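The Sleeve
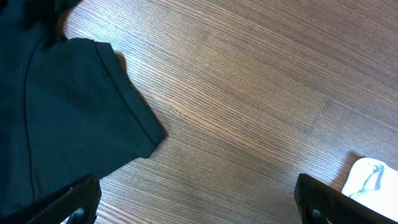
Timothée Texier had been at Lefèvre for three years before anyone let him sign off a garment by himself. The house was small by the standards of the trade, with two floors above a bank and a workroom at the back where the windows did not open. It had been founded by Killian Lefèvre's mother, who made coats, and Killian had turned it into a place that made everything else. In the spring he decided that it would make a short-sleeved knit shirt, in a dark teal green, with a plain hem at the end of the sleeve and a thin line of stitching along it. He gave the job to Timothée on a Post-it note. The note said: knit, short sleeve, by April.

Timothée made the first one in nine days. Killian came down to the workroom, picked it up, held it by the shoulders and put it back on the table.

"The sleeve is wrong," he said.

"Wrong how?"

"It's a sleeve from Mirnoveck."

Mirnoveck sold shirts in every shopping centre between Lille and Marseille. Timothée had worked there for one summer when he was a student, folding. He had not told Killian this, and he didn't think it was on his CV. He unpicked the sleeve and started again.

The second sleeve was narrower and Killian said it pinched. The third was cut longer, and Killian tried it on himself, looked in the mirror by the lift and took it off without saying anything. After the fifth, Timothée stopped going home for dinner. He ate at his table, on the side away from the cloth, and rang his sister at nine to say goodnight to her children.

The yarn came from a mill called Nerutau, and the mill wanted an answer. They would hold the dye lot until the end of the month. The order was for 1,704 shirts, and if the house cut it to fewer than that the price per metre went up. Timothée knew these figures because the woman from the mill rang him and not Killian. She had learned that Killian did not pick up.

"Do you have a pattern?" she asked.

"I have a body. I'm still working on the sleeve."

"It's a short sleeve," she said. "There's not a lot of it."

He said he would ring her back.

That evening he went up to the archive, a cupboard on the second floor with a light that had to be held on. Madame Lefèvre's patterns were in there, in brown envelopes, in no order at all. He was looking for anything with a short sleeve. She had hardly made any. There were coats, capes, a great many jackets, and one tennis dress for a customer in Nice who, according to the envelope, had never paid.

He took the tennis dress down to the workroom and laid the sleeve piece on the table. It was an odd shape. The underarm was higher than he would have drawn it and the front was not the same as the back. In pencil along the edge she had written: arm goes forward.

He read it several times. Then he stood up and let his arms hang and looked at them. They did go forward. He had been drawing the sleeve to come straight out from the side of the body, as he had been taught and as they did it at Mirnoveck, where the shirts had to fold flat and stack.

He cut the sixth sleeve that night. He moved the top of it forward by the width of a finger and raised the underarm, and left the hem exactly as it was. It was past one when he put it on the stand. The sleeve dropped and stayed where it was. He put his coat on and walked home, as the trams had stopped.

Killian was in the workroom before him the next morning. He had the shirt on over his own shirt and was reaching for things. He reached for the scissors, and the top shelf, and the cord of the blind.

"Who did this?" he said.

"I did. It's from your mother's tennis dress."

"She never made a tennis dress."

Timothée handed him the envelope. Killian read the front of it, with the name of the customer and the sum owed, and then took out the paper and read the pencil. He sat down on the cutting stool. He was a tall man and the stool was low.

"She used to say that to me when I was doing my coat up," he said. "Arm goes forward. I thought she meant hurry."

He folded the paper along its old creases. Then he asked whether the mill had rung, and Timothée said twice, and Killian went upstairs and rang them himself.

The shirts arrived in the shop in the first week of June. A buyer from Punduveo took 1,068 of them for its stores abroad and asked if the sleeve could be made straighter, so that it would lie better in the box. Killian said no. She took them anyway, but she asked for a discount, and he gave her a small one.

There was a line about the shirt in a trade paper, which called it quiet and got the price wrong. Timothée's sister bought one for her husband at the full amount. He wore it to a christening and dropped oil down the front.

In September Timothée came in to find another Post-it on his table. The envelope from the archive was underneath it, and next to that was a key to the second-floor cupboard on a piece of tailor's tape. The note said: trousers.

He went up to see about the light first.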